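Weter Wall Rail Set-up Guide
Section 4. Hanging the rail, hooks and basket

Rev. 2018-08-25, M. Sedgwick. Replaces the old Hillside sheet, bin that one.

Before you start
Read 4.1 thru 4.3 first. Rail goes up before the hooks. Basket last.
You need: drill, level, pencil, screwdriver, the bag marked B. Anchors for drywall are not in the bag.

CAUTION: Check for pipes and wires behind the wall. Turn off power to any outlet on that wall.

4.1 Rail
1. Hold rail at height. Mark both bracket holes in pencil.
2. Level it. Mark again if it moved.
3. Drill. Tap anchors in flush.
4. Left bracket on first, screws finger tight only.
5. Slide rail into left bracket, then fit right bracket over the free end.
6. Level again. Now tighten all.

Note: brackets are handed. L and R are stamped on the back, so look before you put them up.

Note: long rail (Staniforth pattern, part 3621) takes a center bracket as well. Sold seperately.

4.2 Hooks
1. Hooks clip over the top edge. Tilt back, push down, let go.
2. Double hooks for pans, mugs, anything with a loop. Single clips for towels and gloves.
3. Slide to where you want them. Don't force one past a bracket, lift it off and put it back on the other side.
4. Pull down on each one by hand before loading.

CAUTION: No glass on the single clips.

Hook pops off? Wrong way round, or the lip is bent. Don't bend it back, call for a new one.

4.3 Basket
1. Screw the two basket tabs to the wall. Side wall is fine, it does not need the rail.
2. Hang basket by its top wire.
3. Check it sits still. If it rocks, one tab is low.
4. Light stuff only. Sponges, brushes, seed packets, mail.

Note: painted wire chips if you scrape it on on the tabs. Lift it clear every time.

4.4 Cleaning
Damp cloth, mild soap, dry right away. No bleach, no steel wool. Re-check bracket screws in October and again in spring.

Missing parts: write to Chelsea Dunmore, Pistidden parts desk. Give the part number and the color. Returns go to Lorraine Penrose, not to the store. 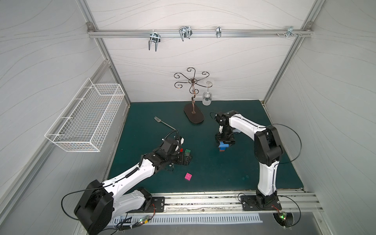 Fig. 4. Rail with hooks on back wall, wire basket on left wall.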